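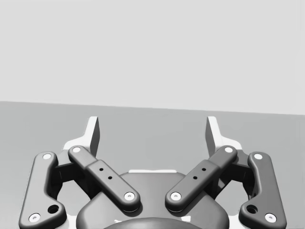

Tema 4. Perspectiva cónica: horizonte, puntos de fuga y restitución de medidas

Asignatura: Sistemas de Representación II
Profesora responsable: Agnes Bråten
Prácticas: Folke Lindholm

4.1. Planteamiento

En los temas anteriores se ha trabajado con proyecciones cilíndricas, en las que los rayos proyectantes son paralelos entre sí. En la proyección cónica todos los rayos pasan por un punto propio V, el punto de vista. La consecuencia inmediata es que se pierde la conservación del paralelismo y de la razón simple. Se conservan la incidencia, la alineación y la razón doble de cuatro puntos alineados.

Elementos del sistema:

V: punto de vista.
PC: plano del cuadro, sobre el que se proyecta.
PG: plano geometral, horizontal, en el que se apoyan los objetos.
LT: línea de tierra, intersección de PC y PG.
LH: línea de horizonte, intersección de PC con el plano horizontal que pasa por V.
P: punto principal, proyección ortogonal de V sobre PC.
d: distancia principal, longitud del segmento VP.
h: altura del punto de vista sobre PG. Con el cuadro vertical coincide con la separación entre LT y LH.

Mientras no se indique lo contrario se supone el cuadro vertical. El caso de cuadro inclinado se trata en 4.5.

4.2. Horizonte y borde visible

Conviene separar dos conceptos que en los ejercicios del curso pasado se confundieron con frecuencia. La línea de horizonte es la recta límite del plano geometral, es decir, el lugar de los puntos de fuga de todas las rectas horizontales. El borde visible de un plano finito — una mesa, una plataforma, un forjado — es la imagen de una arista situada a distancia finita. El borde visible de un plano horizontal situado por debajo de V queda siempre por debajo de LH. Su posición depende de la distancia a la que termina el plano; la de LH, no.

Si la arista posterior es paralela al cuadro, su imagen es paralela a LH. Si forma con el cuadro un ángulo pequeño, la imagen presenta una pendiente leve y su prolongación corta a LH en un punto de fuga muy alejado de P. Para una arista que forma un ángulo α con el plano del cuadro, la distancia de P al punto de fuga vale

PF = d / tan α

Cuando α tiende a cero, F se aleja indefinidamente. Con d = 13 cm y α = 7°, F queda fuera de cualquier formato habitual, a alrededor de 106 cm de P. En tal caso se recurre a los procedimientos de puntos inaccesibles del apartado 4.4.

Una pendiente en la imagen de la arista puede deberse también a un giro del cuadro en torno al eje VP. Para distinguir ambas causas hace falta una segunda referencia, por ejemplo una vertical del espacio. Si las verticales aparecen perpendiculares a los bordes horizontales del formato, se descarta el giro. Una sola recta no basta para decidir.

4.3. Puntos de fuga y puntos métricos

El punto de fuga de una dirección r se obtiene trazando por V la paralela a r y hallando su intersección con PC. Si r es paralela al cuadro no hay punto de fuga propio y las imágenes de las rectas de esa dirección son paralelas entre sí.

Casos de uso corriente:

a) Rectas perpendiculares al cuadro. Fugan en P.
b) Rectas horizontales a 45° con el cuadro. Fugan en los puntos de distancia D1 y D2, situados en LH a una distancia d de P, uno a cada lado.
c) Dos direcciones horizontales perpendiculares entre sí. Sus puntos de fuga F1 y F2 verifican PF1 · PF2 = d², con P entre ambos.
d) Rectas de máxima pendiente de un plano oblicuo. Fugan en la recta límite de dicho plano.

La relación del caso c) es la altura de un triángulo rectángulo sobre la hipotenusa y permite recuperar d a partir de una perspectiva dada, siempre que se conozca P. En una fotografía sin recortar se toma como aproximación de P el centro del formato. En una fotografía recortada esta hipótesis no es admisible y hay que determinar P por otra vía.

Punto métrico. Dada una dirección horizontal con punto de fuga F, el punto métrico M es el punto de LH tal que MF = VF. Sobre LT se lleva la verdadera magnitud a partir de la traza de la recta, y desde M se transporta a la imagen. La construcción se justifica por el triángulo isósceles que forman la recta y su abatimiento sobre el cuadro.

4.4. Puntos de fuga inaccesibles

Método de las paralelas proporcionales. Se dispone de LH, de una recta r que fuga en F fuera del papel y de un punto A exterior a ambas. Se pide la recta que pasa por A y concurre con r y LH.

1. Se toma un triángulo con un vértice en A, otro en r y el tercero en LH.
2. Se traza un segundo triángulo de lados paralelos a los del primero, con los vértices correspondientes en r y en LH.
3. El tercer vértice, A', unido con A, da la recta pedida.

La justificación es el teorema de Desargues para triángulos homotéticos. Se recomienda que los dos triángulos queden bien separados; con separaciones pequeñas el error gráfico crece deprisa.

Método de la regla graduada. Se dividen en el mismo número de partes iguales los segmentos que r y LH determinan sobre dos verticales, y se unen las divisiones homólogas. Es menos elegante y más rápido. En las láminas se acepta cualquiera de los dos.

4.5. Cuadro inclinado

Si el eje VP desciende un ángulo β respecto a la horizontal, la línea de horizonte deja de pasar por P y se sitúa por encima, a una distancia

PH = d · tan β

Las verticales del espacio dejan de ser paralelas al cuadro y fugan en el punto N, situado en la perpendicular a LH por P, por debajo de este, con

PN = d / tan β

De ambas expresiones resulta PH · PN = d². Para β suficientemente grande LH sale del formato por su parte superior. Todo lo que aparece en la imagen queda entonces por debajo del horizonte, y un muro de fondo puede ocupar la parte alta sin que LH sea accesible. Es el caso normal en vistas tomadas desde cerca y hacia abajo.

Con tres direcciones ortogonales dos a dos y ninguna paralela al cuadro, los puntos de fuga forman un triángulo acutángulo cuyo ortocentro es P. La demostración se deja para la clase de problemas del Thursday group (grupo del jueves).

4.6. Problemas

Problema 1. Una plataforma horizontal rectangular tiene 2,000 mm de fondo, según el plano facilitado (notación original, con coma de millares). Su arista anterior está contenida en PC. Con h = 1500 mm y d = 3000 mm, hallar la distancia entre LH y la imagen de la arista posterior. Comprobar el resultado por semejanza de triángulos.

Problema 2. En una perspectiva de cuadro vertical se conocen P, F1 y F2, correspondientes a direcciones horizontales ortogonales. Determinar d y situar los puntos métricos M1 y M2.

Problema 3. Resolver el trazado de la arista del apartado 4.2 por los dos métodos de 4.4 y comparar las pendientes obtenidas.

Problema 4. Dado un triángulo de fuga F1F2F3, obtener P y la distancia principal. Indicar qué ocurre si el triángulo es rectángulo.

Solución abreviada del problema 1: la arista posterior está a 3000 + 2000 = 5000 mm de V. La separación pedida es 1500 · 3000 / 5000 = 900 mm, medida en el cuadro hacia abajo desde LH.

4.7. Entrega

Láminas en A3, a lápiz, con las construcciones auxiliares visibles y LH, LT y P rotulados. Las consultas sobre los problemas 3 y 4 se dirigen a Folke Lindholm.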